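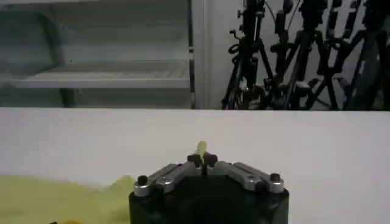 Section 8: Teaching a pick-up by hand

Welcome to the best part of the guide! By now your Prastell arm is bolted down, powered and talking to the Sketinau software, so you can start showing it what to do. You take hold of the arm, move it through the job yourself, and it remembers. A small peg held between the fingertips is a lovely first task – easy to grip, and fussy enough to teach you good habits.

Before you start

Clear a patch of table a little wider than the arm can reach. Open the wrist view on your screen and leave it open the whole time. You want the two fingertips near the middle of the picture, with plain table behind them. A pale surface suits a brightly coloured peg very well.

CAUTION: Keep your fingers away from the metal linkages whenever the gripper is powered. They close faster than you expect, and the gap between them is just the size of a fingertip.

Recording your first demonstration

1. Press Guide on the arm base. The joints go slack, so support the forearm with your other hand first.

2. Move the arm to its home position and type a name for the task. Keep it short, such as "peg lift".

3. Press Record. Wait for the second beep.

4. Bring the open fingertips down over the peg, one on each side. Go slowly and let your hand wander a bit if it wants to. Small corrections are useful to the arm, so leave them in.

5. Squeeze the trigger until the peg is held upright. Stop there. Squeezing harder only tilts it.

6. Lift straight up, pause, then press Record again to finish.

7. Play it back at half speed with one hand near the stop button. Seeing the arm repeat your own movement for the first time is a real thrill.

NOTE: If the peg leans in the fingertips during playback, delete that recording and make a fresh one. Trimming the end won't cure a poor grip.

Using the hand controller instead

The Lovton controller does the same job from your chair. Follow the steps above, but hold the side button in place of step 1 and steer with the wrist view. Start with the speed dial at its lowest mark. Most people find the last bit of the approach harder this way – short nudges work better than one long sweep.

How many recordings?

Make 53 for this task, moving the peg to a new spot each time. Take breaks! Tired hands make jerky recordings.

If error 767 appears, the arm has lost its home position. Go back to step 2 and carry on from there. Your saved recordings are safe.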